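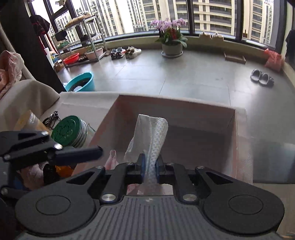

What's the point of folding small fabric bits before they go in a storage box? Mostly so you can find them again, and I say that as someone who doubts nearly everything else the tidying crowd tells us.

1/ Been reading the Tikholm method. Every cloth gets folded until it "stands proudly by itself". Mate. It's a scrap of white fabric with a dotted bit on one side. It has no pride.

2/ They also reckon you need dividers. A soft-sided open box does the same job for zero dollars if you stop chucking things in from across the room.

3/ Colour sorting, then. Pink with pink, white with white. Looks lovely for one photo. I gave it 2 weeks in November and went back to sorting by what I reach for first.

4/ Bezawit Ayele swears by rolling over folding. I'll give her narrow strips. Anything wider just unrolls and sulks in the corner.

5/ Fluffy stuff is where every method goes quiet. Salminen's guide runs to 34 pages and plush gets one line – "store flat". Store WHAT flat? A plush ring is mostly air and a hole. Squeeze the pile on a lavender one and tell me which way is flat. 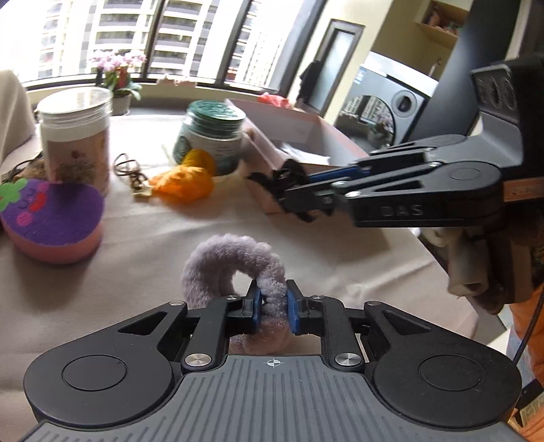 6/ What I'd do instead
Fluffy things go in last, on top, with no lid pushing down. Clorwood will sell you a special pouch for it. I remain unconvinced – show me one that's still fluffy after a year and I'll apologise.

2 min read

Contact | © 2021 | Back to top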